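### 4.2 Eligibility terms and who reads them

Naidoo and Hsueh claim that shorter entry rules cut disputes over prizes. We doubt it. Of 494 sweepstakes entrants surveyed in Werkton, 28 could name one excluded group, and the short version did no better than the long one.

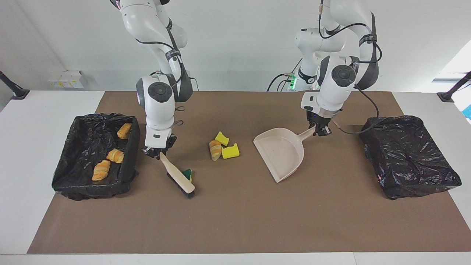

**Figure 2.** Two robot arms with a hand brush and a dustpan.

The household clause fared worst. Buthelezi treats "same household" as plain wording – our entrants did not. They split over roommates, and a 90-day residency test only added to the confusion. Prize descriptions were read just as loosely: shown "cleaning set," some expected the brush and dustpan of Figure 2, others a brush alone. We see no reason to credit length for any of this.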